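Robot arms learn to redo their own grasps, Pluvik group reports

A two-arm robot that notices its own bad grips and tries again, without a person stepping in. Thats the short version of a result out this February from the robotics group at Pluvik, working with the software firm Flirer. The method is called Itlow.

The usual way to teach an arm a household job is to have a person steer it through the motions over and over, then train on the recordings. Works fine until something slips. The arm has mostly seen clean runs, so when a grip goes wrong it carries on as if it hadn't, or freezes.

Itlow adds the bad runs back in. Operators were told to fumble on purpose: come in too high, close too early, let go halfway. Then fix it, all in the same recording. The team collected 286 of these "recovery" demos, on top of an ordinary set. A second small network watches the wrist cameras and gives each grasp a score. Score drops, the arm backs off and goes again.

Small, slippery-sided things in trays were the main target. Also cloth, which folds in ways nobody can predict, and whatever clutter happens to share the table.
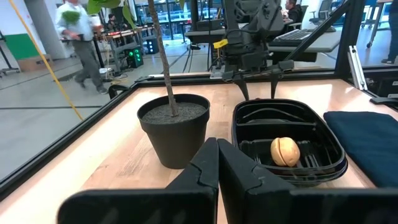

In the tests each arm got 50 tries per task, with objects moved between tries. On picking a small object out of a divided tray, the plain version missed 25 of its 50. With Itlow switched on the misses went down to 11. Same arms, same grippers, same cameras. Only the training data and the scoring network changed.

Cloth was less impressive. The robot did retry more often, but a retry on a rumpled cloth tends to rumple it further, and the group says the gains there were too small to claim anything. One more weak spot, the second arm. When both arms reach into the same area the scorer sometimes reads the other gripper as the object and calls the grasp good. A fix is in the works, no date given.

Speed also takes a hit. Backing off and going in again costs time, and the arm sometimes redoes a grip that was perfectly ok. The group calls this "nervous" behavior in its write-up and has set the threshold lower for the next round of tests.

Flirer plans to try the method at its Pichon site, on a sorting job with mixed small goods. Single arm to start with, two arms later if that goes well. The recovery demos are supposed to be released along with the code, tho the license hasnt been settled. Pluvik says the full write-up, including the failed cloth runs, is already up on the project page.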